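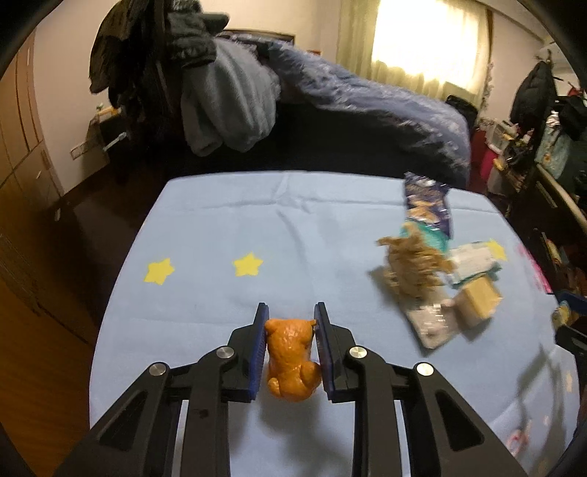 Small orange bear figurine, glossy finish, over a light blue cloth.

Brekum Display Wax, 100 ml tin
Sold by Trillbridge

Fagerlund make big claims for this stuff. The tin promises a "museum grade shine" on glazed, painted and plastic ornaments, and we've yet to meet a museum that would put its name to that. What you get is a soft, pale wax with a faint smell of lemon. It goes on with a cloth and comes off with another one.

We stock it for one reason — it's the least greasy of the waxes we tried on our own shelves. The Trendero spray was cheaper and left a film that held dust. Brekum holds dust too, only less of it.

The makers say one tin does 1000 small pieces. We don't believe that, and we doubt they've tried it. It will do a decent cabinet and still have some left.

What it won't do: fill chips, hide glue lines or bring back faded colour. The leaflet hints at all three. Ignore the leaflet.

Use
Dust first. Take a very small dab, rub thinly, wait 2 minutes, buff. Try it under the base before doing the rest. Keep off bare plaster, unglazed clay and gold edging.

In the box: tin, one cotton cloth (thin, you'll want your own), leaflet.

Returns: unopened tins within 14 days. Opened tins only if the wax has split or dried out.

The larger tin is due back in August, so we're told.

Page last changed Sun 20 March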